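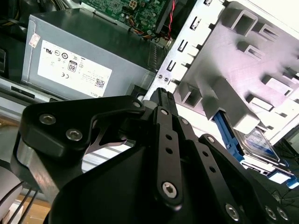
Star near galactic center photos, how do I plan exposures for Sagittarius? And what is the bright patch that moves

Posted in Deep Sky > Beginners

Tibor Hegyi
3 April 2018

Hi all. Two things, sorry for putting them in one post, they're sort of tangled up.

Got a used 6 inch reflector last September plus a tracking mount, the Ultel one, the older model with the hand box. Fine for the moon, fine for Jupiter. Now Sagittarius is up before dawn and I want to try the Milky Way center region. Not the black hole obviously, I know you can't see that, I just want the field it sits in. And the Lagoon if I can get it.

What I do: set up in the yard, polar align the quick way (look through the hole, get Polaris in it, done), then shoot. Camera is an old DSLR, not modified. ISO 3000-ish, whatever the nearest click is. At 20 seconds stars are round-ish. At a minute they're little sausages, all pointing the same way. At 5 minutes forget it.

So first thing. Is that the mount or is it me? Guy who sold it said it would do 5 minutes unguided no problem.

Second thing. In almost every frame there's a soft bright patch, lower third, no edges to it. I thought nebula!! But it's in the wrong place on the chart and when I moved the scope over to the Lagoon it came along. Then I stacked everything and it got worse, now it's a big brownish smear and the actual stars are hard to see on top of it. Stretched it in the software and it's basically all smear.

Things I already tried:
cleaned the camera sensor with the blower
different eyepiece adapter
took the finder off in case it was reflecting something
shot with the lens cap on, patch is gone, so not the camera?

My horizon to the south is bad, there's the Makowska road and past that the greenhouses, they leave the lights on till whenever. Sagittarius never gets very high from here. Maybe it's just hopeless from my yard and I should drive somewhere. There's a pull-off up by Claltach that's supposed to be dark but I haven't been at night.

Also dumb one, should I be able to see which star is closest to the center? I have read about the ones that whip around it and I'd like to at least know I have the right spot.

Thanks, typing on phone

Waldemar Nowakowski

OK going in your order.

Sausages. If they all point the same way and it's east-west, that's the gear in the mount, periodic error. If they point north-south it's polar alignment. Rotate the camera so you know which side of the picture is north, then look again. You didn't say which so I can't tell you. But with the quick alignment you describe I'd bet on alignment first. Polaris isn't at the pole, it's a bit off, so "in the hole" can still be a fair way out. Do a drift align once. Takes a while the first time.

Drift align, short version:
Pick a star near due south, close to the celestial equator. High power, crosshair if you have one.
Watch it. Ignore east-west movement for now.
Drifts south, mount is pointed too far east. Drifts north, too far west. Adjust the side to side bolts, re-center, watch again.
Then a star low in the east. Drifts south, mount is too low. Drifts north, too high. Adjust the up and down bolt.
Go back to the first star and check, because the second adjustment messes up the first a little.

That's for northern hemishpere. Stop when it holds still for 5 minutes in the north-south direction. East-west wobble that goes out and comes back is the gear and no amount of aligning will fix it.

5 minutes unguided on that mount, no. Seller was dreaming. Mine is the same head and I throw away half of anything over a minute. Guiding fixes it, but that's a second camera and a small scope and a laptop, and I wouldn't buy any of that yet. Shoot 20 second frames, a lot of them, stack. Really a lot. Works fine for the Lagoon, it's bright. Keep the 20 seconds till the patch thing is solved anyway.

ISO, go lower. On an old DSLR you aren't gaining anything up there, you're only blowing out star color. Try half of what you have and see if the stacked result looks any different. I doubt you will see it.

Patch. Moves with the scope = not in the sky. Gone with cap on = it's light coming in through the front, or around something behind the front. Not dust, dust makes dark rings. Two suspects:

Stray light. Reflector tube is open at both ends more or less, the greenhouse lights hit the inside wall across from the focuser and bounce right in. Also check the back end around the main mirror, lots of those tubes leak there. Put a shower cap over the back. Yes a shower cap. And make a dew shield out of black craft foam for the front, longer than you think, one and a half times the tube width at least. Flock the wall opposite the focuser if you feel like it.

Vignetting plus sky glow. Center of the field gets more light than the corners, so a flat glowing sky comes out as a blob. If your focuser isn't square to the camera the blob sits off center, like in the lower third. Brownish is the sky color from the lights. Stacking makes it worse because stacking makes everything that's the same in each frame stronger, and the blob is the same in each frame. Cure is flats. White t-shirt over the front, no wrinkles, point at the morning sky, same focus, same camera angle, take 20 of them with the histogram near the middle. Feed to the stacker as flats. Don't take the camera off before you do it or they're useless.

Test to tell the two apart: shoot a frame pointing north, away from the lights, same exposure. Patch same size and place, it's vignetting. Patch fainter or moved, stray light. Could be both, it was both for me.

Center stars, no. Not a dumb thing to ask but no. There is so much dust between us and the middle that visible light from there basically doesn't arrive, they do it in infrared with the giant telescopes. What you can do is find the spot. Start at the spout of the teapot, the tip star. Center is a little west and slightly north of it, few degrees. You'll be looking at foreground stars and dark lanes. Still a nice wide field to shoot with just the camera and a regular lens on the mount, forget the telescope for that one. Field of view through your tube is too small to make any sense of it.

Claltach is OK, I've been. Decent to the south. Trucks come by sometimes and light everything up, face the scope away when you hear one. Bring more batteries than you think.

Flarnumau_obs

Could be the moon? Check if moon was up.

Also I would sell the reflector and get a small refractor, much easier, had nothing but trouble with mine. Collimation every time. Never looked back.

Tibor Hegyi

No moon, I checked. Not selling it, only just got it lol

Waldemar: rotated the camera, it's north-south. So alignment, you were right. Did the north test too, patch is fainter but still there, same place. So both I guess. Shower cap is on. Flats tomorrow morning if it's clear, where do I tell the stacker they're flats, is there a seperate tab or do they just go in with the rest?

Waldemar Nowakowski

Separate. There's a button for each kind, lights, darks, flats, bias. If you put them in with the lights it'll try to find stars in your t-shirt and throw an error. Do some darks too while you're at it, cap on, 20 seconds, same ISO as your lights, take them outside at the end of the session when the camera is at the same temperature. Bias is cap on at the fastest shutter.

Post the result when you have it, even if it's ugly. Post one single unstretched frame too, easier to see what's going on.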